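Workplace Tech
2 min read

Cirinier wants its bench staff to stop handing each other tools. Whether they asked for that is less clear.

The company has put pairs of robot arms on its craft and assembly benches under a program called Enadus. Managers say the arms will take over picking up, holding and passing small parts, and that 60 workers will move to "oversight and finishing" by September. What oversight pays has not been spelled out. A memo to staff promises 45 minutes of training per person - a thin course for a new job title.

"I used to make things all day," said Toàn Sầm, a bench worker. "Now I watch something else try, and I write down when it needs me."

He said he does not mind the arms themselves. He minds that his notes go to Putanus, the contractor tuning the system, and that he has never seen what comes back. Cirinier says jobs are safe through the end of the program. It gave no date for that, and it would not share output numbers from before or after the arms went in. A similar promise was made at its Baloch site, where two benches have since closed.

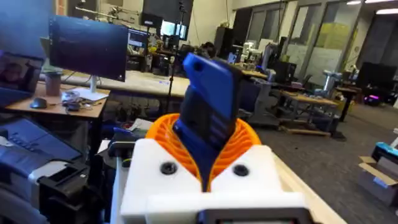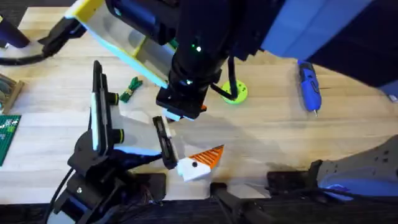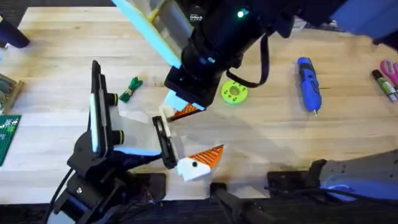
Robot grippers at work over light wooden benches, with a blue and black handheld object in the first picture's grip and a blue and black handheld tool on the benchtop in the other two.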